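Print this page | E-mail this page

25 October 2019
Dye workshop, Hadton. Notebook of the onion skin tests.

Today I repeated the onion skin bath, because the first one gave a colour too weak for the Cemano order. Sheyla Espinoza brought more skins from the market in Pasbridge, only the brown ones this time. I weighed the dry wool two times and both times it was the same, so I trust the scale again.

Mordant: alum, same packet as before. The wool was in the alum water from the evening until this morning, with the lid on. Then I put the skins in cold water and heated slowly to 60 degrees. I kept it there for 40 minutes and did not let it boil. In the last test it boiled when I was on the telephone, and I think the brown tone comes from this.

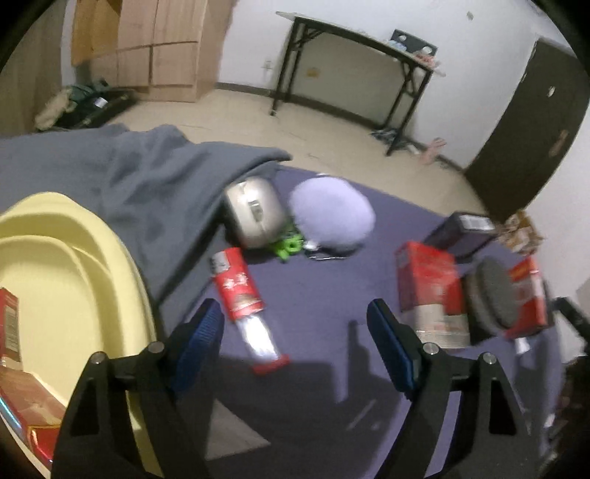
The colour in the pot looked very strong, but on the wool it is softer. After the first rinse it is a warm yellow with a little orange. The second rinse water was almost clear. I hung the skeins inside, away from the window, and I will look at them again when they are fully dry. Wet wool always lies to me by one or two shades.

Orlando Montoya asks if we can get the green from the Ríos sample card. My opinion is yes, with a small quantity of iron in the same bath, but iron makes the wool hard if we use too much. I would prefer to try it on one short skein first. Please do not use the big steel spoon for this, it is for the alum only.

For the record, the wool is from lot 1406. The label came off the bag, so I wrote the number on the shelf with chalk.

Still to do:

- Cut a piece of each skein for the light test, cover one half with card and leave it on the sill until November.

- Wash one piece with the usual soap and write down if the water takes colour.

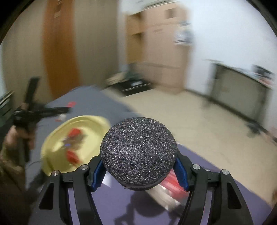 - Ask Sheyla if the market can keep red skins for us also. I want to compare them with the brown ones at the same weight.

- Order alum. The packet is enough for one more bath, not for two.

Print this page | E-mail this page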